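Laser-cut acrylic keeps crazing along the edge after alcohol wipe

Forum index > Materials and Finishing > Plastics

9 replies, 2 participants muted

tultard_shop
Cutting 3 mm cast sheet into light covers. Edges come off the laser clear. I wipe the soot with isopropyl and within a few minutes there are fine cracks running inward from the cut, perpendicular to the edge. The sheet is sold as cast, supplier is Vallix. Same settings gave no trouble on the previous batch. Is this a bad sheet or am I doing something wrong?

n_garg
Stress crazing. The laser leaves the edge in tension as it cools, and alcohol opens it up. Stop using isopropyl on fresh cuts. Dish soap and lukewarm water, soft cloth, done. 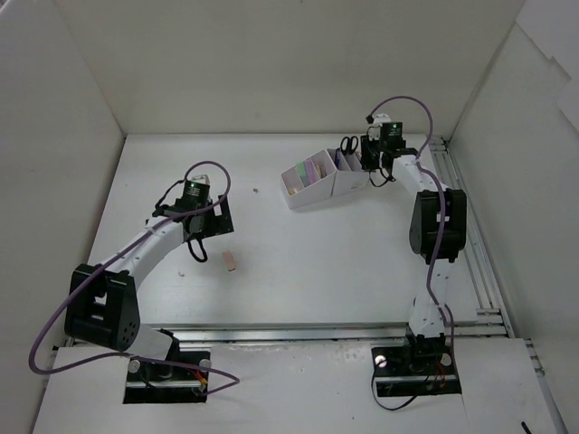 Last edited by n_garg in April. Reason: fixed typo

Should add that soap only avoids triggering it. The stress is still in the part, and the next person who wipes it with glass cleaner will get the same cracks. If the covers are going to customers, anneal them.

kerfwidth
Disagree that it needs annealing at 3 mm. I have been cutting this thickness for years and never anneal. Check that it really is cast. Extruded sheet crazes far more readily and sometimes gets shipped with the wrong film on it.

tultard_shop
How do I tell the two apart without sending it back?

kerfwidth
Engrave a small patch on scrap. Cast goes frosty white. Extruded stays mostly clear and looks melted. Also measure thickness at several points. Extruded is very even, cast wanders.

n_garg
Engrave test is fine. I still disagree on annealing. Whether you see cracks depends on what touches the part later, and you don't control that. Glue is the other trigger. Solvent cement on an unannealed laser edge will craze it on cast sheet too.

tultard_shop
Engraved patch is white, so cast. What schedule do you use?

n_garg
Follow the sheet maker's schedule if there is one. Mine for 3 mm cast is 80 C, hold two hours, then cool in the oven at no more than 10 C per hour until it's under 50 C. Parts flat on a clean tray, masking film off, not touching each other. The slow cooling matters more than the hold. Pull them early and you put the stress straight back in.

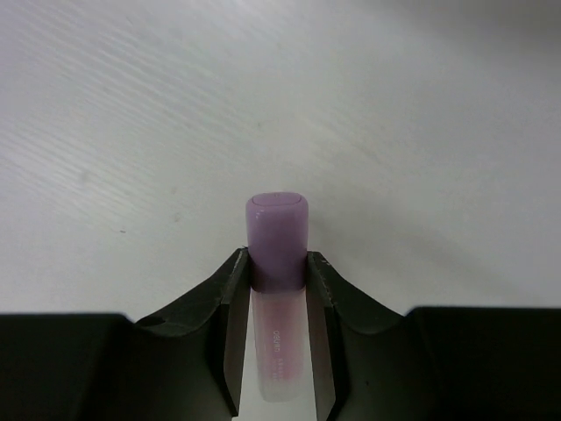 Put a separate thermometer next to the parts as well. Oven dials are poor at this end of the range, and mine reads 13 degrees low. At 100 C the covers will start to sag. Peel one corner of the film before you load anything, too. If film goes in the oven it bakes on and you will not get it off cleanly.

urmila.kaushik
We tried both ways on 30 covers from one sheet. Of the 17 that were annealed, none crazed with isopropyl. Of the other 13, most did. Not a controlled test, the unannealed ones came from the outer part of the bed where our focus is worse.

kerfwidth
Then you tested focus. A wide, hot kerf leaves more stress. Clean the lens, raise the speed, turn up the air assist and repeat it.

urmila.kaushik
Fair point on position. I will mix them next time. The annealed ones did glue up without cracks, though, and our unannealed ones never have.

tultard_shop
Lens was dirty. Cleaned it and recut four covers. Soap only, no cracks so far. Two are in the oven now on the schedule above, and I will put alcohol on one of each tomorrow.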